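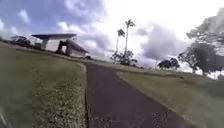

How to tidy up the edges of a tarmac path (grass both sides)

Quick one, been asked twice this month. A path through grass goes scruffy at the edges long before the tarmac itself gives out. Grass creeps in, soil builds up, grit sits on the surface. A morning's work if the path isn't too long. I did 65 metres on a Saturday with Iman Filali helping and we were done for lunch, backs not great.

What you need

Half-moon edger, or a flat spade with a decent edge on it
Long-handled shears
Stiff broom
Wheelbarrow
String line and two pegs
Gloves
Hand fork for the stubborn bits
Kneeling mat if your knees are like mine

Petrol edger is fine if you've got one, go slow near the tarmac. Ours is an old Velum and it throws stones, so goggles.

When to do it

October is good. Ground soft but not soggy, grass slowing down. Don't bother in a dry August, you'll bounce off. Mow first, short, a day or two ahead. Long grass hides the line and you end up cutting a wobble.

Step 1. Sweep

Whole width, one end to the other. Get the loose gravel off before you start kneeling on it. Don't flick it onto the lawn, the mower will find it. Shovel it up, into a bucket. Useful for potholes later.

Step 2. Find the real edge

Poke along with the spade until you feel tarmac stop. Often it's further out than you think, mine had 4 inches buried on one side. If there's a raised edging strip, clear the top of it and work to that, it's your line done for you. No edging? Peg the string, pull it tight. On a long straight run put it out in 30 foot lengths, otherwise the wind moves it.

Step 3. Cut

Edger straight down, on the grass side. Rock it side to side, don't stamp. Overlap each cut by a bit. Keep the blade upright, if you lean it you undercut the turf and it crumbles away later in the year.

Work backwards so you can see what you've done.

If there is a raised strip, keep the blade just off it. Hitting it chips the strip and ruins the edger. Martim Nogueira cracked two lengths last year going at it with a mattock. Don't use a mattock.

Step 4. Lift the waste

Slide the spade flat under the strip you've cut and peel it back. Comes up in long pieces if you're lucky. Shake the soil off over any hollows in the lawn. Turf goes upside down in a heap behind the shed, good compost by next year.

Roots growing into cracks, use the hand fork. Pull, don't snap.

Step 5. Trim

Long-handled shears along the top of the cut. Fiddly but it makes the diffrence. Check both sides match up, stand at one end and look down the length. You'll see any bulge straight away from there, never from on top of it.

Step 6. Sweep again

Properly this time. Soil left on tarmac turns to moss. If it's already green, stiff broom and a bucket of water, more elbow than you want. Deolinda Guerreiro swears by a hot day and an old patio scraper, haven't tried it.

Dips and puddles

Watch the path next time it rains. Water sitting at the edge means the turf is higher than the path and holding it in. Cut a shallow notch through the grass every few paces and let it out. If it sits in the middle that's a surface problem, different job, cold-lay tarmac in a tub will do small ones.

Weedy verge

Yellow patches and small weeds near the path, usually thin compacted soil where people step off to pass each other. Fork it over, handful of seed, rake, keep off it. Sow while the soil still has some warmth in it or wait till spring.

Keeping it up

Shears once a month in the growing season. Full recut once a year. Skip a year and you are back to step 2 with a sore back.

Will add a bit on gravel paths when I get chance, its a different method.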